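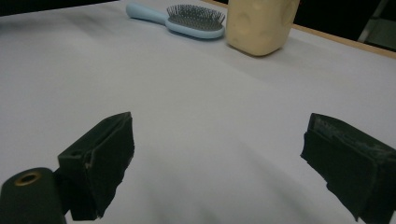 Hairbrush and cream container at the far side of the table, fingers open.

Steso Table Set: README

Data from the student robotics club at Valtholm College. Written by Stamatia Lazaridis, checked by Mayuree Boonchu, who disagrees with parts of the section on grasp labels. Her objections are left in.

Last edited Thu 19 February.

Read this first

The club poster says we taught a gripper to tidy a table. We didn't. We recorded people tidying a table with a gripper in their hand, and then trained a small model that does part of the job some of the time. If you came from the poster, lower your expectations before you download anything.

If you came from the Kaewsai Cup rules page: yes, this set may be used for the tabletop round, and no, training on it will not get you through the tabletop round. We tried.

What is in the set

Short recordings of one person moving household objects on a covered table using the hand-held gripper. Each recording is one attempt at one instruction, such as "put the brush in the container" or "move the brush to the near side". There are 800 recordings in the main folder and 100 in the held-out folder. Please don't train on the held-out folder. Two teams did in the first round and their numbers looked marvellous.

Folders

main/ recordings meant for training
heldout/ recordings meant for testing
notes/ the operators' own comments, typed up as they were written
calib/ camera calibration, one file per session
scrap/ attempts we threw out, kept so you can argue with us about it

Each recording has the video, the finger opening over time, the estimated hand path, and a text file with the instruction and the outcome. The outcome is one of done, partly, failed or unsure. We used unsure a lot in the early sessions, when we hadn't agreed on what counted as done.

How it was recorded

One operator holds the gripper, a second reads out the instruction and says stop. The camera is on the gripper, so everything is seen from just behind the fingers. Objects at the back of the table come out small, and tall ones often lose their tops. We knew this by the second session and carried on, as moving the mount would have meant starting again with the calibration. Whether that was the right call is a fair question. I now think it wasn't.

The operators are club members. Nine people did the recording and most had never held the gripper before the first session. You can tell. Early recordings have a good deal of dithering before the first reach, and some operators never stopped doing it. A model trained on everything will learn to dither too. Ours did, beautifully.

The hand path is estimated from the video and the motion sensor together. Over plain white covering there isn't much for the tracking to hold on to, and it drifts. The plain covering was chosen because someone had read that it makes objects easier to pick out. It may well. It makes the hand path worse, and we never measured whether the trade was worth having.

Objects

The objects came from members' homes and the club cupboard. They are all things a person can lift with one hand. We make no claim that they stand for households in general. They stand for what we could get hold of.

The pale blue hairbrush deserves its own paragraph. It is the object people ask about, and it has the worst record of anything in the set. Operators went for the handle, for the head, or across the neck, according to taste. Nothing in the instruction tells them which. If your model averages over these it will aim for somewhere nobody chose.

The cream container with the lumpy sides looks like a harder object and gave our operators less trouble. I wouldn't read anything into that. It was nearly always the place things were put, so it was seldom picked up at all.

Grasp labels

Every recording marked done or partly also has a grasp label: the moment the object is held and the moment it is let go. These were added by hand, by watching the video.

I don't trust them much. The fingers are thick and dark and the pads are dark as well, so the point where a pad touches a dark object is mostly guesswork. Two labellers watching the same recording could disagree by enough to matter if you care about contact timing.

Mayuree's view, in her words: "The labels are fine for telling which part of a recording is reaching and which part is carrying. Most people want nothing more than that. Stamatia wants them to be force sensors."

I don't want them to be force sensors. I want people to stop plotting them as if they were.

Wear on the pads

The finger pads are frayed and scuffed at the edges. We did not log when the pads were changed, so you cannot sort recordings by how worn they were. If you are studying grip, this alone is a reason to use another set. The club has since started a log sheet, and it is filled in when somebody remembers.

What our own model does

The baseline in the Adholm folder was trained on the main recordings in one evening on the college machine. On the held-out recordings it predicts the next stretch of hand path quite well. That was the figure on the poster.

It means less than it seems to. Most of any recording is a smooth movement, and carrying on in the same direction is a good guess for the next moment of a smooth movement. We wrote a baseline that does exactly that, with no learning in it, and it came uncomfortably close. Please run it before you report anything. It's in the same folder, called straight_on.

We also tried the trained model on the club's arm. It reached towards the right object often enough to be encouraging and closed its fingers at the wrong moment often enough to be useless. We are not giving a success rate. The trials were run by the people who wanted it to work, who also decided when a trial had been unfair and should be run again. A rate from that would be worth nothing.

Mayuree thinks we should publish it anyway with a warning. My experience is that the warning drops off somewhere between the README and the first slide.

Things you might use it for

Practising with loading, cutting up and labelling this kind of data. Testing how your tracking copes with a plain surface. A class exercise on why a held-out folder is held out. Comparing how different beginners do the same task, which is the part I find interesting and which has had no takers so far.

Things we'd ask you not to use it for

Claims about robots in the home. Claims about people with limited hand movement; a visiting speaker suggested this, and there is no basis for it in the data. Any sentence with the word "general" in it.

Known problems

Some instruction files say "left" from the operator's side and others from the reader's side. They sat opposite one another. We have fixed the ones we noticed.

The lighting is dim in a good many recordings. Brightening the video before training made no difference we could separate from chance.

The clock in the outcome files is wrong for one session. Use the video time.

A few recordings were renamed by hand and their notes no longer match. If the notes talk about a cup and there is no cup, that's why.

Sharing and people

Faces should not appear. Voices were stripped out, though the notes contain nicknames. Members agreed in writing to their recordings being shared and can have them taken down, which has happened once. Check that you have the current copy before you start.

Free to use for teaching and for the Cup. For anything else, write to the club and tell us what you plan to measure and how. We may be slow in May, when exams are on.

If you find a mistake, send the recording name and what you think it should say. If you get a better result than straight_on, send that too, with the code, and expect questions.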